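Stanmont Plant Hire - Forklift pre-shift inspection, truck 30
Inspector: Rezaul Mridha. Countersigned: Hazel Lyons.

1. Forks and heels - pass. No cracks. Locking pins seated.
2. Mast chains - advisory. Slack on left chain; adjust before next heavy lift.
3. Tyres - pass.
4. Hydraulic hoses - pass. Weep at tilt ram cleaned, recheck at 455 hours.
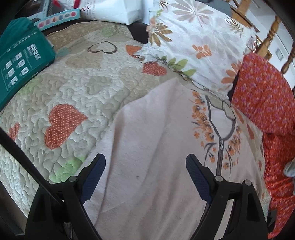

Pink fabric over quilted bedspread.

5. Service brake - pass. Parking brake holds on ramp.
6. Horn and reversing alarm - fail. Alarm intermittent. Rivotico part ordered by S. Magsi.
7. Seat belt - pass.
8. Battery charge - 76 per cent at start of shift. Do not run below 30.

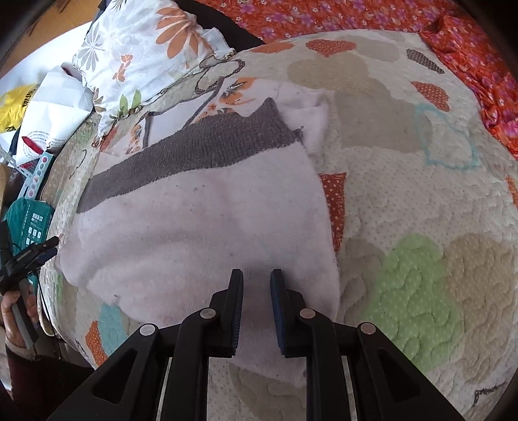
Folded white towel on the bedspread.

9. Load plate - legible.

Truck not to be used until item 6 is cleared. Next full examination: May.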